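Tidy-up project reaches 274 clips

March 11, 2022

I promised the club mailing list an update before April, so I'm sneaking it in early (please be impressed). The student tidying project has now got 274 usable recordings in the bag, and I've been grinning about it all week.

For anyone who missed the first meeting, our robotics club is trying to teach a little arm called Billorix to clear up an ordinary living room. We're a long way from letting it loose on anybody's house! Before it can do a thing by itself it needs lots of goes to learn from, and those come from us, wandering about with hand-held grippers and doing the chores the slow way. Octavio Mansilla wrote the task list, and he was very firm that it had to be real mess in real homes, with no neat rows of blocks on a lab bench. Cloths, wrappers, paper cups, the lot.

Cloth and wastebasket round, two grippers out:
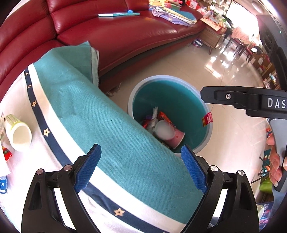
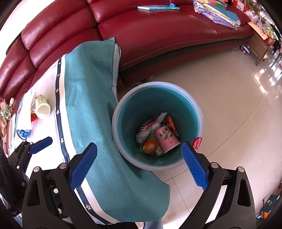
Fabric is still the thing we argue over most. A cup is a cup wherever you put it, but a cloth has a new shape every time you let go, and our first model got hopelessly muddled by that. The Girnen team — four second years who seem to live on toast — reckon we should record far more folds and corners before we train again. Evangelista, the other team, want to get going with what we've got. I've sat in on both sets of meetings and I keep agreeing with whoever spoke last, so don't ask me.

We did agree on new pads, at least. Buvex, the shop by the station, let us have a bag of spares at cost, and they're much easier to swap than the old set, which needed two people and a fair bit of muttering.

The target for the first proper training run is 294 recordings, so we're 20 short. If you fancy having a go, come along to the next club evening. You don't need to know any programming, and Octavio will show you how to hold the gripper so your wrist doesn't ache afterwards. Bring a jumper as well, the heating in our room is off again.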